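Zoltard Building, Unit 2 – Electrical and Fire Safety Checklist, February

Scope: work areas, corridor and store. The loading bay is covered on the Nurkunari sheet.

1. Exit routes
Corridor clear to full width: Pass
Exit sign lit on battery test: Pass
Rear door opens without key: Fail
Comment: Thumb turn is stiff and needs two hands. Replace the cylinder and retest before the next inspection.

2. Extinguishers
Unit 1007, CO2, corridor: Pass
Store unit, foam: Pass with comment
Comment: Pin and seal intact, gauge in green. The service tag is faded and the next due date cannot be read. Lloyd to issue a new tag.

3. Wall finishes and linings
Surface firmly fixed, no lifting at joints: Pass
Fire rating on file: Open
Comment: The supplier sheet covers the paint in the corridor only. Obtain the rating for printed wall coverings, or treat them as unrated and keep heaters up to 1000 mm away – the distance on the Zeko heater label applies if it is greater.
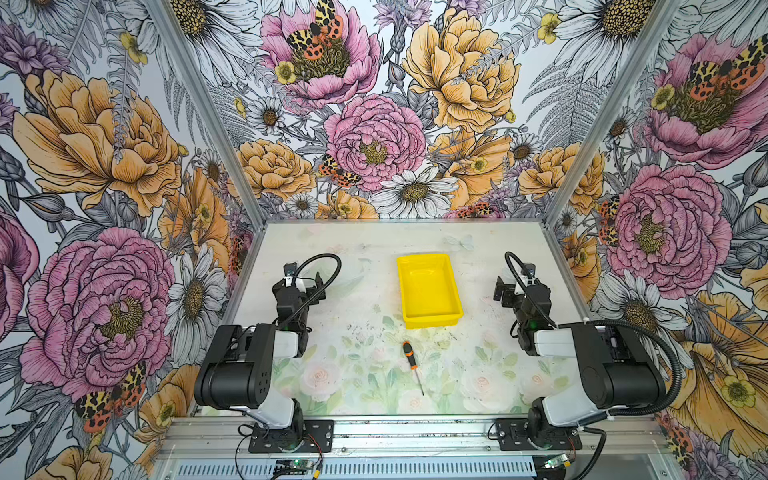

Printed coverings added after the last inspection are to be listed by room, with the adhesive used. Paper laid over old paper is recorded as a separate item.

4. Fixed wiring and outlets
Cover plates secure: Pass
Ground fault outlets trip on test: Pass
Panel labels match circuits: Fail
Comment: Breakers for the store and corridor are swapped on the chart. Correct the chart and initial the change.

5. Extension cords
No cords run under mats or through doors: Pass
Power strips not linked together: Pass

6. Smoke alarms
Sounder test: Pass
Heads free of dust: Pass with comment
Comment: Light dust on the store head. Vacuum with soft brush – no solvent.

Open items carried forward: rear door cylinder, wall covering rating, panel chart.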